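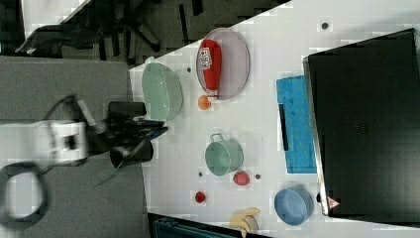
Kitchen table setup, with the green bowl and the ketchup bottle on its plate.

Tusthorpe Incident Notes

Hi, and thanks for stopping by! I put this together over one long winter, mostly in February, by reading short police and court items from the Tusthorpe area and typing what they said into a table. It has 3,111 rows, one per reported incident. Robberies, break-ins, stolen cars, a surprising number of missing trailers.

What you get

There's one big file, incidents.csv, plus a smaller one called followups.csv with 602 rows. The second file links an incident to any later item I could match to it (an arrest, a court date, an appeal for witnesses). Columns are date, area, type, place type, weapon mentioned, and status. If the item didn't say, I left the cell blank. Please don't read a blank weapon cell as "no weapon"!
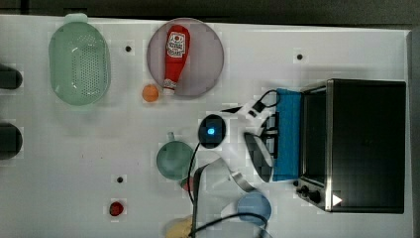 Areas are the tricky part. I use Lastilov for everything north of the river and Bellis for the south side, even though the local items swap between street names and suburb names all the time. 463 rows only say "the Tusthorpe area" and I've coded those as unknown.

Things to watch for

The wording is always "alleged" in the source items, and status only changes to "convicted" if a court item said so. I took out all names, ages and house numbers. Busy weekends are undercounted, I think, and fast food places and gas stations get way more ink than anyone's garden shed.

Loading it

Any spreadsheet program will do. I made it with Prorkden, a little script of mine that cleans up dates and chokes on anything over 4,000 rows, so split the file first if you add your own.

Last updated 23 August 2020. Spotted a double entry? Open an issue with both row numbers and I'll fix it when I'm next at my desk.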